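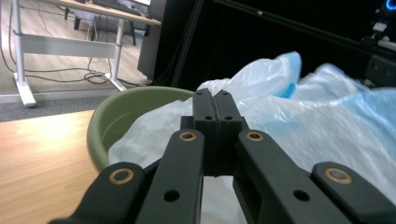
誕生日特典は誰の誕生日を祝っているのか　消費者行動演習・最終報告書

トップ　学科紹介　演習報告　過去の報告書　お問い合わせ

提出日：2018年11月30日
班員：Delyth Kneath、Emlyn Howells、ほか筆者
シェア 11　コメント 2

1．テーマを選んだ経緯

本班は当初、地域経済における季節的な価格変動について調べると申請していた。立派な題である。ところが準備段階で集めた資料の大半が「お誕生月のお客様へ」で始まるチラシとメールだったため、題のほうを資料に合わせることにした。指導の先生には「焦点が絞れた」と説明してある。

誕生日特典とは、飲食店や小売店が誕生日または誕生月の客に対して行う値引き、無料提供、景品などを指す。客は年齢をひとつ増やす代わりに、ケーキをひと切れもらう。取引としてどちらが得かは本報告の範囲外とした。調べたのは、告知に書かれた特典が、実際に使おうとしたときにどの程度そのままの姿で出てくるかという点である。

先行する報告書も読んだが、過去の演習で扱われていたのは福袋とポイントカードばかりだった。誕生日を扱ったものは見当たらない。班では画期的なテーマだと喜んだが、Emlynだけは「誰も提出できる形にまとめられなかった可能性」を指摘していた。この指摘は第4章あたりを書いている頃にたびたび思い出された。

2．調査の方法

駅から商店街にかけての11店舗を対象とし、店頭の貼り紙、チラシ、会員向けメール、割引アプリColleoの掲載画面から、誕生日に関わる告知を191件集めた。同じ店が同じ内容を言い回しだけ変えて出している場合も、別の1件として数えている。これは水増しではないかという意見が班内から出たので、正直に書いておく。言い回しの違いが分析の対象なので、残した。

集めた告知は、特典の内容、使える期間、必要な証明、併用の可否、注記の位置の項目で表に整理した。注記の位置というのは、「※」で始まる文がチラシのどこに印刷されているかである。裏面の下端、折り目の真上、地図の海の部分など、各店の創意が見られた。

加えて、班員が客として店を訪れ、特典を使う手続きをひととおり体験した。調査期間内に誕生日を迎えるのがDelythだけだったため、実地調査の負担は彼女ひとりに集中した。本人は「週に何度も祝われると、人は祝われることに疲れる」と記録に残している。学術的な引用に耐えるかはわからないが、実感はこもっている。誕生日を偽ることは演習の倫理規定で禁じられており、Emlynと筆者は付き添いとして定価で食べた。領収書は付録にまとめた。研究費の対象外であることは提出後に知った。

3．店舗ごとの観察

すべての店を載せると冗長になるため、特徴のはっきりした店に絞る。残りは付録の表を見てほしい。

Korno（喫茶店）
誕生日当日に限り、焼き菓子が無料になる。告知は店頭の黒板のみで、注記もない。身分証を見せると、店員は日付を確かめて「今日ですね」と言い、菓子を出した。終わりである。あまりに簡単だったため記録用紙の欄が半分以上埋まらず、Delythはもう一度頼めないか尋ねて断られた。なお「当日に限り」なので、定休日に生まれた人には何の救いもない。店主に聞くと、翌日に来た人にも黙って出すことがあるとの話だった。黒板に書かない理由は、書くと前日の人も来るからだそうだ。

Evuvine（レストラン）
「お誕生月のディナー50％オフ」。今回集めたなかで最も大きな数字であり、チラシの文字も最も大きい。条件は、コース料理であること、飲み物は対象外、平日の早い時間帯のみ、要予約、そして2名以上での来店。割引になるのは誕生月の本人の分だけである。つまり、半額の人の向かいには定価の人が座る。会計を頭数で割るか各自で払うかという、告知には書かれていない問題がここで発生する。筆者たちは割った。Delythは自分の誕生日に得をしたのが誰なのか、しばらく計算していた。料理はおいしかったことを付記する。

Craddock（書店）
誕生月に使える割引券がメールで届く。印刷して持参する方式で、画面の提示は不可。印刷は店の複写機でもできるが有料である。値引き額と印刷代を比べると、文庫本を一冊買う場合はいくらか得になり、しおりを買う場合は損になる。誰がしおりを買いに来るのかという反論はもっともだが、筆者は買った。
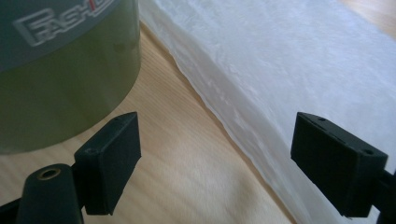 割引アプリのColleoは、店と客の間に立って特典をまとめて見せるサービスで、調査の後半はほとんどこの画面との付き合いになった。登録時に誕生日を入力すると、誕生月に各店の特典が一覧で届く。問題は、アプリの掲載内容と店頭の告知が食い違う例が多いことである。アプリでは「誕生月いっぱい」、店では「誕生日の前後」と書かれ、店員に尋ねると「アプリのことはアプリに」と言われ、アプリの窓口に問い合わせると「各店舗にご確認ください」と返ってくる。写真の黒いパッドがちょうどこの位置関係で、両側からきちんと向き合っているのに、真ん中が空いたままだ。客はその空いたところに割引券を持って立つことになる。Emlynは両者の返答を並べて表にしたが、どちらの文面も丁寧で、どちらにも誤りはなく、割引は受けられなかった。

食い違いの多くは更新の遅れによるものと思われる。ある店では、1月に終わったはずの企画がアプリにまだ残っていた。店に伝えると驚かれ、その場で特典を適用してくれたので、調査としては成功、記録としては例外扱いになった。例外の欄が増えていくにつれ、表の体裁は悪くなったが、読み物としては面白くなった。

4．考察

告知の文言を読み比べると、特典が大きいほど注記が長いという傾向がはっきりしている。当然の結果であり、発表会では会場から「調べなくてもわかるのでは」との声をいただいた。調べたのでわかっている、とお答えした。

少し意外だったのは、客側の満足が割引の額とあまり関係していないように見えたことである。店の前で話を聞いた人たちは、いくら引かれたかをほとんど覚えていなかった。覚えていたのは、店員がおめでとうと言ったかどうか、ろうそくがついたかどうか、そして大勢の前で歌われたかどうかである。歌については評価がはっきり割れた。歌われるのが嫌で友人の誕生日を申告しなかったという人もいれば、歌がなかったので別の店に行き直したという人もいた。告知に歌の有無を明記している店はひとつもない。値引きの条件にあれだけの注記を割くのであれば、歌についても一行ほしいところである。

もうひとつ、誕生日を証明する手続きについて触れておく。身分証を求める店、自己申告で済む店、アプリの登録情報をそのまま信じる店がある。店側に聞いたところ、不正を心配する店ほど特典が小さく、心配していない店ほど気前がよかった。心配しないから気前がいいのか、気前がいいので心配しても仕方がないのか、本班の人数と予算では判断できなかった。Kornoの店主は、うその誕生日で菓子をもらいに来る人がいたら、その人はよほど菓子が食べたいのだろうから、と言っていた。経営方針として他店に勧められるかどうかは別の問題である。

調査の限界も挙げておく。対象が徒歩圏の店に偏っている。実際に特典を使った人物がDelythひとりであるため、結果の一部は「Delythが行くとどうなるか」の記録にすぎない。彼女は注記を最後まで読む性格で、店員にも質問を惜しまないので、一般の客より条件に詳しくなっている。途中から顔を覚えられた店もあり、そこでは身分証の確認が省略された。調査が対象に影響を与えた例として、教科書どおりと言えば教科書どおりである。

また、告知の分類をEmlynと筆者で分担したところ、「わかりにくい」の基準が合わず、途中でやり直した。Emlynは文が長いとわかりにくいとし、筆者は敬語が重なるとわかりにくいとしていた。最終的には、二人とも一度で意味が取れなかったものだけを「わかりにくい」に入れた。この基準だと件数が大きく減り、考察の一節がまるごと消えた。苦労して書いた一節だったが、読み返すと一度では意味が取れなかったので、惜しくはない。

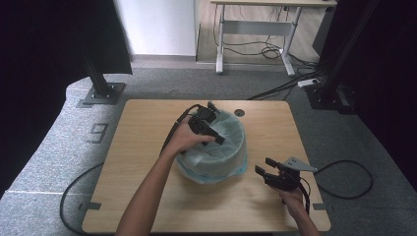

5．提案と今後の予定

店舗への提案として、告知の表側に「いつ」「誰が」「何を持ってくれば」使えるのかを書くことを挙げる。裏側に書いてあることはどの店も承知しているが、チラシは店の壁に貼られると裏側がなくなる。Evuvineにはこの案を持参し、検討するとの返事をもらった。検討の結果が出る頃、班員の多くは卒業している。

Colleoに対しては、掲載情報に最終更新日を表示することを提案した。返信はすぐに届き、貴重なご意見への謝意と、次の誕生月に使える割引券が添えられていた。使用条件は現在確認中である。

利用者への助言は、行く前に電話をすることに尽きる。電話に出た人の名前を控えておくとなおよい。Craddockでは、電話で聞いた条件とレジで言われた条件が違ったものの、名前を伝えたところ、その本人がレジにいた。たいへん気まずい沈黙のあと、割引は適用された。

来年度に引き継ぐ班があれば、うるう日に生まれた人の扱いを調べてもらいたい。今回の対象店に電話で尋ねたところ、「前日でいい」という店と「翌日でいい」という店があり、「そういう方はまだ来ていません」という店もあった。両日使えるかという質問には、どの店でも少し間があいた。できれば該当する班員を確保してから始めるのが望ましい。募集の貼り紙はすでに学科の掲示板に出してある。

6．役割分担

実地調査と記録：Delyth Kneath
集計、店舗およびアプリ窓口との連絡：Emlyn Howells
執筆、しおりの購入：筆者

告知の一覧表、店舗への質問票、領収書の写しは付録として学科の資料室に置いてある。閲覧の際は受付で学生証を見せること。誕生日は問わない。

当サイトでは利便性向上のためCookieを使用しています。閲覧を続けることで使用に同意したものとみなされます。　同意する　詳細設定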